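Drovia suturing stack: the questions I keep getting

What does Drovia do, in plain words?
It's the planning and control layer for our two-armed suturing rig. I wrote most of the planner, so blame me for the weird variable names!

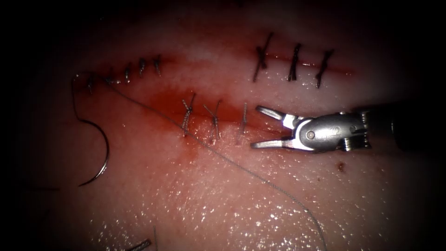
Angeliki Politis

Does it plan the whole wound at once?
Nope. It plans one stitch, ties it, looks again, then plans the next — tissue moves, so an old plan goes stale pretty quickly.

How do you stop the arms bumping into each other?
Both arms share one collision model, checked every 4 milliseconds. If they get too close, the one without the needle yields (usually). 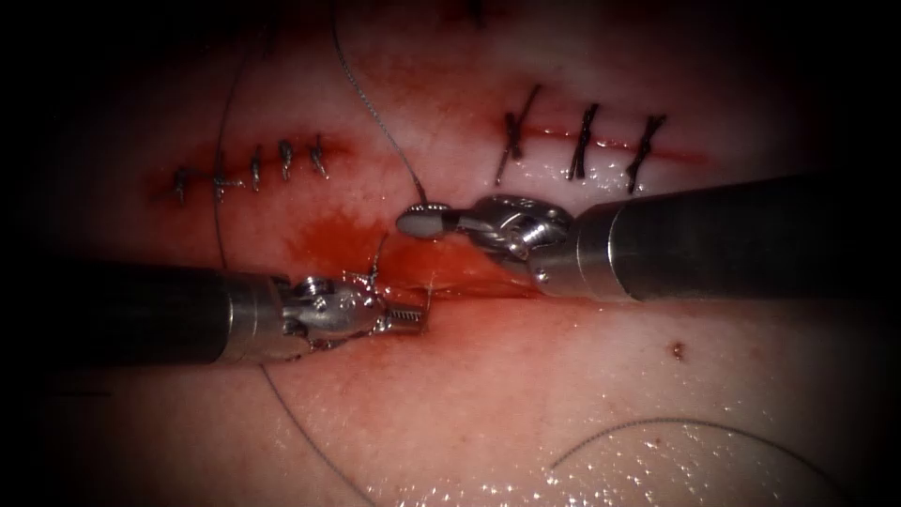

Perception and thread tracking

Can it see the thread?
Mostly. Thread is my least favourite thing in the world. It's thin, it's grey half the time, and the glints off a moist pad look a lot like it. We fit a curve through whatever pixels we trust and fill in the rest. I labelled around 300 images by hand and my eyes still haven't forgiven me. 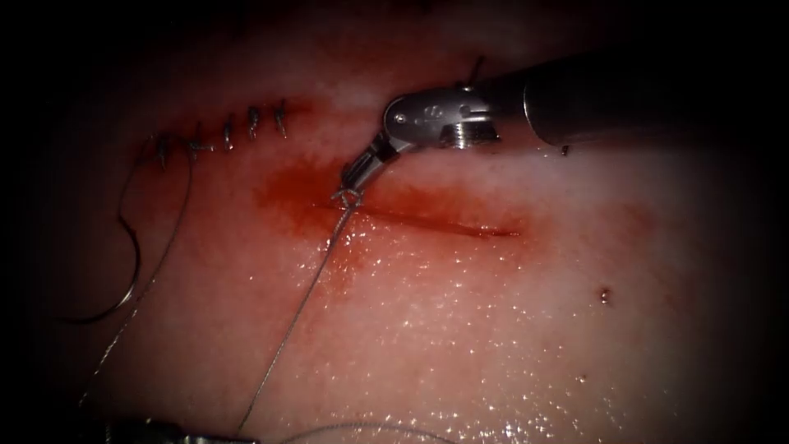
Darius Bogdan asked whether the tracker would cope if the thread crossed over itself. Sometimes! Loops are on my list for December.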